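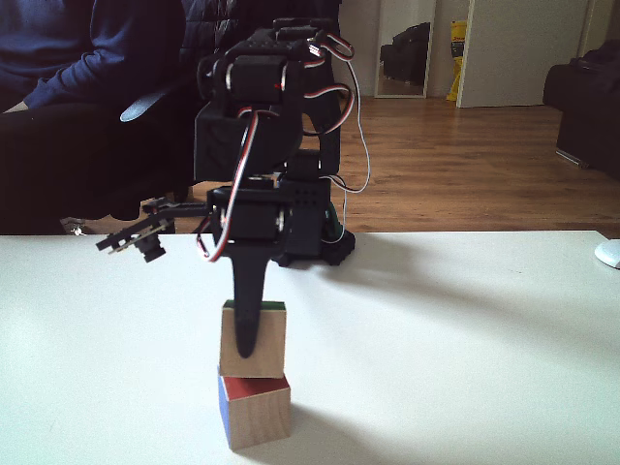

Stacking diary, June 23, 2018
Reading time: 2 minutes

Today I lost the morning with the servo settings, but the afternoon was better. The club task is easy to say: put the green cube on the red cube and go away without knocking it. Our arm can do the first half. The going away is the difficult half.

When I came, the wrist was set for last week's gripper position, so every approach went too far to the front. I changed the wrist value by 2 and tried again, then by 2 more. Maiara Barbosa was on the laptop and read me the joint values aloud, and I wrote them in the paper notebook, because I do not trust the file after what happened in February. We are now at run number 27 in the notebook.

One thing I learned today: I must not bring the fingers down and close them in the same command. If they close while the arm is still moving, the cube turns a little and then it sits crooked on the other one. So I put a wait of 220 milliseconds between the two moves. Maiara thinks this is too long and that the judges of the Setirska round will take points for slowness. I prefer slow points to no points.

The green cube waits on the right, with the fingers open over it and one on each side. This position I saved with the name "hover". I am quite content with it and I ask everybody in the club please not to overwrite it.
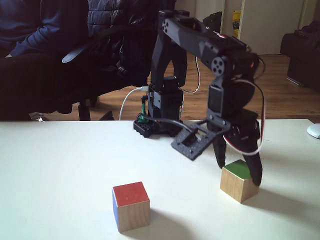

For next Saturday

Measure again the distance from the base to the red cube. Tie the wires near the elbow — I am always afraid that they catch something. Ask the Truvden team if they also use a wait before closing, though they will perhaps not tell us.

I must also write the half page about our method for the teacher. In English it takes me more time than the programming.

Recent entries
The file that was lost in February
First test of the Overgaard rules
Our visit to the Tesent open day
Choosing names for saved positions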